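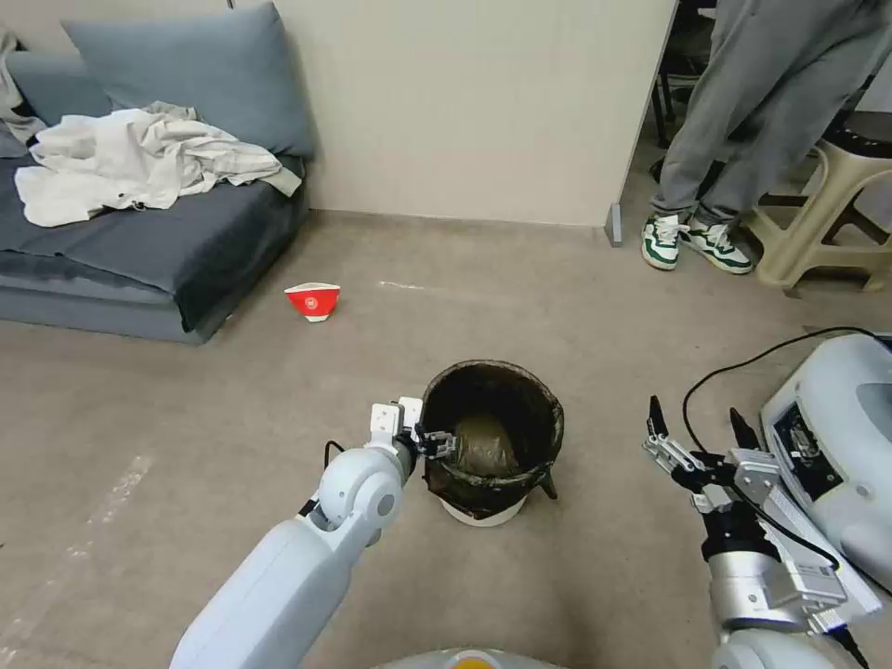

A paper cup on the floor, clothes on the sofa, and a bin close by.

Where Does It Go? Tidying a Living Room

Look at the floor near the sofa. Do you see the red paper cup? It is lying on its side. Now look at the seat of the sofa. There is something off-white on it, all crumpled. It may be a shirt or a jacket.

These two things are both in the wrong place, but they do not go to the same place. The cup is one kind of job and the clothes are another kind of job. When you tidy a room, the first thing you do is decide which job it is.

Three questions to ask

Pick up one thing and ask yourself:
Is it trash?
Does it need to be washed?
Does it have a home somewhere else?

A used paper cup is usually trash. A shirt you wore yesterday may need to be washed. A clean jacket has a home on a hook or in a closet. If you do not know the answer, ask a grown-up before you throw anything away. My nephew Sem once threw away a paper cup with his own baby tooth in it, and we had to search for a long time.

Why is there a bag in the bin?

The bin in the picture is round, and it has a dark plastic bag inside. This bag is called a liner. The edge of the liner is folded over the top of the bin, so it hangs down on the outside. The fold helps the bag to stay up. Without the fold, the bag can slip down when you drop in something heavy, and then the trash goes between the bag and the bin. It is not nice to clean that!

You can try this at home with a clean bag and an empty bin. Put the bag in without folding it, and drop in an orange. What does the bag do? Then fold the edge over and drop in the orange again. (Bags are not toys. Never put one near your face or over your head, and keep them away from small brothers and sisters.)

Before you throw away a paper cup

Look inside first. If there is still some drink in it, pour it into the sink. A wet bag can leak, and it starts to smell.

Can a paper cup go with the old paper? This is a difficult one. Many paper cups have a very thin layer of plastic on the inside. The layer keeps the drink from coming through the paper, but it also makes the cup harder to recycle. In some towns you can recycle these cups, and in other towns they go in the normal trash. In Avcombe, where I live, they go in the normal trash. Ask at home what the rule is in your town.

What about the clothes?

Clothes that lie in a heap get creases. Creases are the small lines you see in the cloth when it was folded or pushed together for some time. A shirt on a hanger gets fewer of them.

To fold a shirt, lay it flat with the front side down. Fold one sleeve to the middle, then the other sleeve. Now bring the bottom up to the top. The first time it will look a little strange, and that is fine.

Do not forget to check the pockets! Rianne Desmet, a teacher at our school, found 8 hair clips and a cookie in one coat.

Try the two-minute tidy

Ask somebody to watch the clock for 2 minutes. Begin with the floor, because a person can step on things there or slip on them. After the floor, do the sofa and the chairs. The table comes last. Stop when the time is over, even if you are not ready. You can do another round after dinner.

Words to remember

Liner: a bag that you put inside a bin.
Crease: a line in cloth or paper that was folded or crumpled.
Recycle: to use old material again to make something new.

Text: Floor Bosman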